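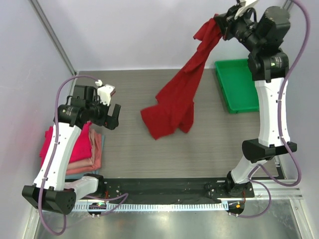 Red cloth garment above a grey wood-grain work surface.

Equipment review: Praren 3017 upright garment steamer

The Stendside Clothing Library lends formal and interview wear to residents of the district. Every item is pressed before it goes out and again when it comes back from washing. Until August this work was done with two domestic irons and a Wonis hand-held steamer, and the Praren 3017 was bought to take over the greater part of it. This review is published for other lending libraries, school uniform shops and theatre wardrobes considering a similar purchase.

What is supplied

The steamer arrives in one box and consists of a wheeled base with a removable water tank, a two-part pole, a hanger with trouser clips, the hose and the steam head. A fabric brush and a heat-resistant glove are included. Assembly needs no tools. The printed instructions are clear on filling and descaling but say very little about the clips, which are fitted upside down in the main diagram.

Heating and running time

The manufacturer's leaflet promises steam within a minute of switching on. Our unit met this with a full tank and with a nearly empty one. A full tank lasted 43 minutes on the middle setting, enough for a normal morning at our MacRitchie Street rooms. On the highest setting the tank empties much faster, and the head tends to spit if it is held below the level of the hose connection. Staff soon learned to keep it upright.

Results by fabric

Cotton shirts came out well, apart from collars and button bands, where an iron still gives a sharper edge. Polyester and mixed-fibre dresses gave the best results of all. Creases from storage fell out in one or two passes, and there was none of the shine that a hot iron leaves on dark cloth. Wool jackets responded well to light steaming from the inside, followed by time on a broad hanger.

Heavy linen was a disappointment. A pair of linen trousers took 14 minutes and still had to be finished on the ironing board. Pleated skirts also remain a job for the iron, as the steam relaxes the pleats along with the creases. We do not use the machine on velvet or on anything with glued trimmings.

Comparison with the Wonis hand-held

The Wonis is lighter and heats as quickly, and it has been kept for touching up hems at the collection desk. Its tank is small, however, and the weight of the water is carried in the hand. Staff who press for an hour or more at a time strongly prefer the Praren. The hand-held is the more sensible choice for a household, or for an organisation handling only a few items a week.

Noise, storage and upkeep

The Praren makes a low bubbling sound in use and can be run in the same room as a fitting. The pole folds down, although the hose does not coil neatly and tends to push the cupboard door open. The wheels cope with hard floors and low thresholds but drag on carpet.

Water in this district is hard. We descale monthly with the citric acid solution given in the instructions, and white flakes have appeared at the head on one occasion only. The drain plug is stiff and sits underneath the base, so the unit has to be tipped over a sink to empty it. This is awkward for one person and is the least satisfactory part of the design.

Recommendation

Recommended for organisations that press mixed garments several times a week and have room to leave the machine standing. An iron and board should be kept alongside it for linen, collars and pleats. Buyers in hard water areas should ask for a spare tank seal at the time of ordering, as the one supplied with our unit had to be replaced.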